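Notebook, Drolar cell
01/04/2018
6 comments | 48 shares

Carrying on from the February pages, where I said I'd stop grumbling until we had numbers. We have numbers. I'm still grumbling.

The job is the one Jikov keeps asking for: pick up a molded ring part, move it into the right-hand taped zone, set it down flat. A new hire learns this before the first coffee break. The Onivus brochure says "ready for light shop work and the home." I would like to see it do my dishes. I would like to see it do one dish.

Score so far, 60 good placements out of 80. I counted a placement as good if the part ended up inside the tape and flat on the steel. Ambrose wants to count "inside the tape" only, and that would look a lot nicer on a slide. I'm keeping flat in. A part sitting up on its rim is a part somebody has to come and fix.

Wrist view is worth a note too. I went through it again this morning hoping to use it for the last bit of the approach.
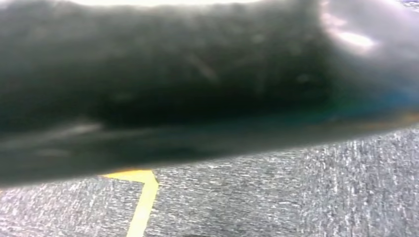 So I'm back to leaning on the head view for anything that needs an edge or a corner, and saving the wrist for later. If the close-in view can't find the part, the arm is working from what it knew a moment ago, and a thin plastic ring shifts when you touch it. Same trouble as picking up a plate or a pot lid. I don't see how anybody gets from here to a kitchen without solving that first.

Other things to sort out:
- shiny steel top throws light back and I don't trust the edge finder on it. Try a matte sheet.
- ribs and clip openings on the part give the fingers too many wrong places to grab. Pick one spot and stick to it.
- redo the left zone, it's small for this part whichever way you turn it
- write down every time a person steps in. We've been sloppy there and it flatters the machine.

On speed I'll say only that I could go do this by hand and be back at my desk.

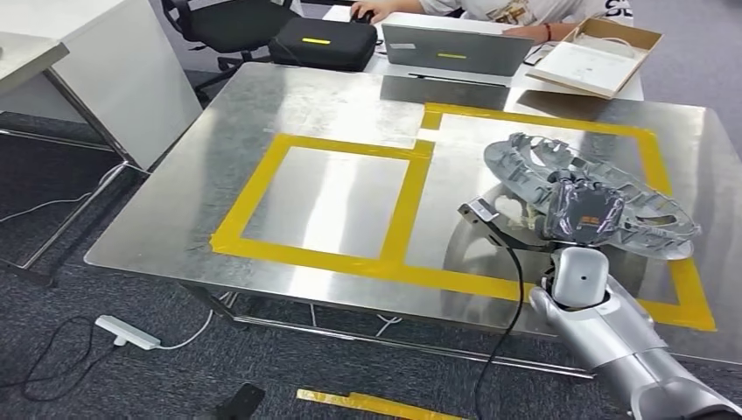
Ambrose, reading over this page, said I'm grading it like an employee when it should be graded like a fixture, and that a fixture that gets 60 out of 80 on a floppy part with no custom tooling isn't bad for the first real try.

Fair point on the tooling. But we scrap fixtures that miss one in four. Next block is another 80, matte sheet on, same rule about flat.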